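### 3.2 Consumables at the prep counter

The second group of items we followed was consumables: disposable gloves, small plastic bags, and rolls of wrap. None of them appears in the recipes or in the cleaning schedule, and in most of the kitchens we visited they had no fixed place when we first arrived. A box of gloves might be next to the sink in the morning and on top of a cabinet by the afternoon. Staff at the Brirkinstead kitchen told us they went looking for gloves more often than for any tool.

We logged every interruption of work at the counter that came from a missing or empty supply. Across the observation period there were 121 such interruptions. Gloves accounted for 60 of them and bags for 49. The rest were spread over wrap, labels, and paper towels, and we do not treat them separately. An interruption was counted only if the person stopped the task in hand and moved away from the counter, or called to someone else for the item. Reaching across a coworker was not counted, although it happened a lot and people complained of it.

The change we introduced was small. Each kitchen was asked to set up one supply area within reach of the main counter and to keep gloves, bags, and wrap in it. We did not specify containers. Most kitchens used what they already had, and only dispensers for the gloves were bought new. Glove packages were to stand in an open dispenser, bags were to be stored on edge, and wrap was to have a tray of its own. Figure 2 shows a supply area while the gloves are being refilled. 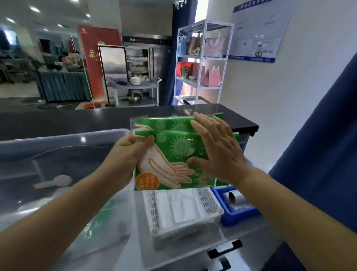

**Figure 2.** Refilling the glove dispenser. Folded bags are kept upright in the slotted basket, with a roll of foil or wrap in the blue tray.

Grabowska objected that a dispenser only moves the problem, and asked us who would be expected to notice that the last package was nearly gone. The point was fair, and we had not planned for it. In the first version of the layout the spare packages were kept in the storeroom, and a kitchen could run out at the counter while it had plenty in stock. We changed the instructions so that one unopened package of gloves stays with the supplies at all times. Taking that package into use is the signal to bring another from the storeroom.

Clear containers helped with the same question. At Zukstead the glove supply had been kept in a metal drawer, and the level was checked only when someone opened it. After the move to a clear dispenser, staff could see it while passing. Two people there said they had begun topping it up without being asked. We have no count of this and report it as a comment only.

Bags were harder. Stored flat, they slid over each other and came out in clumps, and the extra ones were often pushed back in loosely. Folding them and standing them in a row took care of most of that, but the folding itself is work. At Brirkinstead it was done in the slow part of the afternoon. At Zukstead it was dropped after a while, and the bags went back to being stored flat in the same basket. The staff there still preferred the basket to the earlier cardboard box, which got soft when the counter was wiped down.

Glove size was a further complication. The kitchens ordered from Trutex in cartons of 2000, one size to a carton, and a single dispenser therefore held a single size. Workers who needed another size kept a package elsewhere, sometimes in an apron pocket or on a window ledge. These private supplies are not covered by our interruption log unless they ran out during a shift. One kitchen added a second dispenser next to the first. The others decided that counter space mattered more, and chose the size that most of the staff could wear.

Placement relative to the wet side of the counter also came up. Bags that had been splashed stuck together and were thrown away, and open glove packages could not be left near the faucet at all. We therefore recommend that the supply area be set up on the dry side even where this makes the reach a little longer. Scoops and other tools used for dry goods may share the area as long as each has its own bin. The storage of the dry goods themselves is taken up in Section 3.3.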